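Dendville Makers' Fair returns with 200 stalls and a new home for the repair tent

DENDVILLE, May 6, 2019

The Dendville Makers' Fair is back for its third year, and it has grown up in a hurry! The fair will fill both floors of the old Nusov woollen mill at the end of May, with 200 stalls, a full timetable of workshops and, at long last, a repair tent big enough to stand up in.

Entry is free, as it always has been. Doors open at 10am and the last workshop finishes at half past five, though anyone who came last year will remember that the printmakers were still going well after that.

"We started with a few tables in a school hall and a kettle that tripped the lights," said Yu-na Woo, who runs the fair. "I walked round the mill in January with a tape measure and thought we'd never fill it. We had more bookings than floor by March, and I'm still getting emails. It's lovely, really, even if I've had to redraw the plan so many times that I see it in my sleep."

Stallholders this year include bookbinders, spoon carvers, potters, weavers, two rival makers of wooden kites and a family from Zernau who build accordions. The upper floor is given over to textiles, where the light is best, and the ground floor takes anything heavy, noisy or likely to drip.
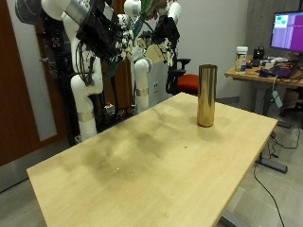 Workshops run throughout the day and there are 20 to choose from. Crisanto Mercado will be teaching basket weaving with local willow, which he cuts himself along the river and soaks for a week beforehand. His morning class is for complete beginners and his afternoon class is for people who have made one wonky basket and would like the next to sit flat. A-yeong Wi is bringing her lino press back (by popular demand, and with a stronger trolley) and will help visitors carve and print a card to take home.

Places cost £3 each, with all materials included. Children under 12 go free with a paying adult. Booking opens a fortnight before the fair at the Hyun Bookshop on Mill Street, and some places will be held back for people who turn up on the day.

The repair tent moves into the mill yard, with room for a proper queue and a few benches. Bring a lamp, a toaster, a jumper with a hole in it or a chair with a loose leg, and the menders will have a go. Akihiko Hirose will be there with his sewing machines all day.

"Last year a lady brought in her mother's coat and stayed for three hours learning to darn it," he said. "She's coming back this year to mend with us. I couldn't be happier!"

Hot food will be served in the yard, and there is step-free access to both floors by the goods lift. The number 2 bus stops outside the gate. Parking is very limited, so please walk or cycle if you can.

For stall enquiries and interviews, please contact Geum-ok So at the Dendville Makers' Fair office, Nusov Mill, Dendville.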